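Clornby Tabletops
README for the release with 1362 short clips of ordinary tidying, setting and packing on ordinary tables

What this is

Clornby is a collection of table surfaces and the small jobs people do on them. Setting out breakfast, sorting mail, wrapping a gift, clearing up after a card game, packing a lunch. We love tables! They are where most of a household's small work gets done, and when we went looking for a collection that treated the table itself as worth recording (its color, its edge, what stands behind it) we couldn't find one we liked. So we made this one, and it grew a lot bigger than the weekend project it started as.

The release holds 1362 clips and 2568 still pictures drawn from them. Every still has a short written note on the surface, the edge and the background. The notes were written by people, in their own words, and we only fixed spelling.

What's in the folders

clips – the recordings, one file per task
stills – pictures taken from the clips
notes – one plain text file per still
tables – one sheet per table, with finish, edge and room
extras – floor plans, our packing lists, and Baldur's drawings of table legs (not needed for anything, but they're wonderful)

File names start with the table name, then the task, then a running number. Table names are one word each. There are 37 tables in all, and the sheet for each one tells you which tasks were done on it. Not every task was done on every table. Nobody wanted to knead dough on the glass one.

The tables

We sorted the tables by finish first: white, painted color, bare wood, glass, stone, and cloth-covered. Then by edge. The edge turned out to be the part we talked about most. A white top with a wood edge reads very differently from a white top that is white all the way around, and people writing notes kept mixing up where the table stopped and the floor began until we asked them to name the edge first.

The white tops are the largest group and the best ones for beginners to look at. Small things show up clearly on them – buttons, paper clips, rice, playing cards – and you can follow a whole sorting job without squinting. The bare wood tables are prettier, and Grethe Þorgeirsson will argue for them all day, but a brown button on an oak top is a hard thing to find. 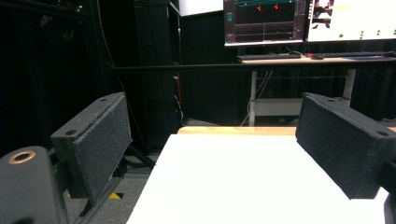 White top, light wood edge, black curtains behind.

For stills where the surface is clear between the fingers, the note should still cover the table. Write down the finish, the edge and whatever can be made out of the room, and leave the object line blank. These are some of our favorite stills to compare, as you get the tabletop without a pile of forks on it.

The tasks

Each task has a plain name and a one-line goal. A few of them:

set-two: lay two places with plate, cup and cutlery
mail: sort envelopes by size, large ones at the bottom
lunch: pack a box, a napkin and a piece of fruit into a bag
buttons: sort buttons into bowls by color
cards: gather a spread deck and square it up
wrap: fold paper around a small box and tape it
clear: take everything off the table and put it in the tray

"Clear" is the one to start with if you're new. It has the most clips, it was done on almost every table, and you'll see just how many ways there are to empty a table. Some people go left to right, some take all the big things first, and Khôi Mạch stacks everything into one tower and carries it off in a single trip.

How the notes are written

A note has four lines: surface, edge, objects, background. Everyday words are best. "White, smooth" is a good surface line. "Light wood strip along the far side" is a good edge line. Please don't guess at what a table is made of. If it could be painted wood or could be something else, write the color and stop there.

Background lines are short. Curtain, wall, cabinet, window, shelf, floor. We ask for the floor too when it shows, with any tape or rug on it, as it helps people tell rooms apart when two tables have the same finish.

Vendula Pešek read through 900 of the notes and marked the ones where two people would have written something different. Those have the word "mixed" at the end of the last line. They're great material if you're interested in how people describe the same surface!

Known gaps

Round tables are thin on the ground – we only had a few, and one wobbled. There are no outdoor tables at all, which is a pity, and picnic tables are first on our wish list. Lighting differs a lot between rooms. In the darker ones the tabletop comes out bright and everything behind it is dim, so the background lines there tend to be brief.

A few "wrap" clips end before the tape goes on. They're listed in the tables folder under unfinished, and we kept them in for the folding.

Changes in this release

Added the cloth-covered group
Split "mail" from the older task "paper"
Renamed three tables that had the same name in different folders
Corrected edge lines for the white tops (thank you, Chinyere Nwankwo, for going through the whole group in December)

Adding a table

Please do! Make a sheet with the finish, the edge and the room, pick a one-word name that isn't taken, and record "clear" and one other task of your choosing. Wipe the top first and take a clip of it bare before anything goes on. Send the sheet along with the clips, and Baldur Briem will check the names and fit it into the folders. He may also ask for a picture of the legs.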